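Fogh Bench Package: Frequently Asked Questions

We collected these questions from mails and calls of customers. If your question is missing, please write to the support desk and we will answer you, and maybe add it to this page.

What is the Fogh package?

Fogh is a software package from Brenholm for planning and testing small robot cells on the computer. You build the table, the robot and the parts, you write the motion program, and you run it in simulation. When you are satisfied, you export the program to your real controller. Fogh does not include a robot.

Who is it made for?

Most of our users are small workshops and technical schools which have one robot arm, or plan to buy one. You do not need to be a programmer. If you can read a drawing and use a spreadsheet, you will manage the first lessons.

What is the difference between Fogh and Pleto?

Pleto is our library of ready parts: tables, pedestals, grippers, rooms, simple fixtures. Fogh is the program where you use them. A license for Fogh contains the basic part of Pleto. The full library is sold separately, and you can add it at any time without a new installation.

Which robots can I simulate?

Six-joint arms of the usual tabletop type. For each joint you can set the limits of angle and speed. Arms with seven joints are not supported in the present version. We know that some customers wait for this, but we do not want to promise a month.

Which computer do I need?

A normal office computer with a separate graphics card is enough. Without such a card the program starts, but shadows must be turned off and the picture moves slowly. You need 30 GB of free disk space if you install the full Pleto library. With the basic library, 5 GB is sufficient.

Does it work without internet?

Yes. Internet is needed for activation and for updates. Between them you can work offline as long as you wish.

How many computers can use one license?

One license is valid for two computers, for example one in the office and one near the robot. They can be used at the same time. If you replace a computer, please release the old one first in the menu License. If the old computer is broken and you cannot do this, write to us and we will release it by hand.

Can I bring my own parts?

Yes, you can import STEP and STL files. Please check the units before the import. The most frequent problem in our support is a part that was drawn in inches and arrives in the cell much too large or much too small. A part with a great number of small faces should be simplified, because the contact calculation becomes slow.

How does the contact between gripper and part work?

You mark the surfaces which the gripper is allowed to touch, for example a handle or a tab. The program then calculates the contact for these surfaces in full detail and uses a simple shape for the rest of the part. If you mark nothing, the simple shape is used everywhere, and thin tabs may behave strangely.

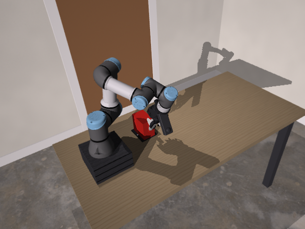
Simulated cell with a six-joint arm on a pedestal, parallel-jaw gripper at the tab of the red fixture.

Can I change the room and the light?

Yes. Walls, floor, door and table surface can be changed in the menu Room. The light has a direction and a strength. Customers who train a vision system often change these settings between runs, and for them there is a function that does it automatically. One job can contain up to 3000 variations.

Is the simulation exact enough to skip the test on the real robot?

No. Please always make the first real run at low speed, with a person next to the stop button. The simulation finds wrong angles, points out of reach and most collisions. It does not know that your table is a little crooked or that your cable is too short.

What is Gititier?

Gititier is our online storage for projects. It keeps the older versions of your cell, so you can go back when a change was a bad idea. It is optional. Projects can also be saved on your own disk, and the file format is the same.

Can I try before I buy?

The trial period is 30 days, with all functions except the export to a controller. No payment card is asked. After the trial your projects remain on your disk and can be opened again when you activate a license.

Do you give training?

We hold an online course for beginners in May and in October. It takes two afternoons. Schools can ask for a separate group, and the exercise files can be kept after the course.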